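Search this site
Type and press enter

A morning at the Drevbridge lab

Share 21 Comments 6

The open day at Drevbridge ran from nine until noon in March, and I went mainly for the manipulation group on the second floor. Their room was at the end of a corridor lined with posters from the Lernwood project, which paid for most of the hardware.

Regula Nägeli runs the group. She gave a short talk first, standing up, with no slides. The question they work on is how a two-armed robot should decide which arm does a job. Most systems fix this in advance by splitting the table down the middle. Her group lets the policy choose, and trains it on demonstrations where the human operators were also free to choose.

The test task is clearing and setting a chessboard. Pieces go between the board and a tray, and the board is turned at an angle so that its squares don't line up with the arms. Small pieces standing close together are the hard part – a gripper finger that comes down slightly wrong knocks over the neighbor.

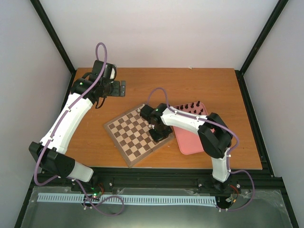
Nägeli said the fixed split did fine when the tray and board were placed where the training data had them. Once either was moved, it fell behind. The learned choice held up better, though it was slower to start a move, and on some runs it changed its mind halfway and had to be stopped. They count a change of arm after the first 2 seconds as a failure, even if the piece ends up in the right place. I thought that was strict. A visitor from Warby thought so too and asked about it, and the answer was that a switch that late would be a collision risk with heavier parts.

The group used 8 operators for the demonstrations. They disagreed with each other a lot about pieces near the middle, and the policy seems to have picked up that uncertainty. A follow-up with Fabbri will use kitchen items.

Questions went on past the half hour we had been given. Coffee was downstairs, and the next group was already waiting on the landing when we came out.

Share 21 Leave a comment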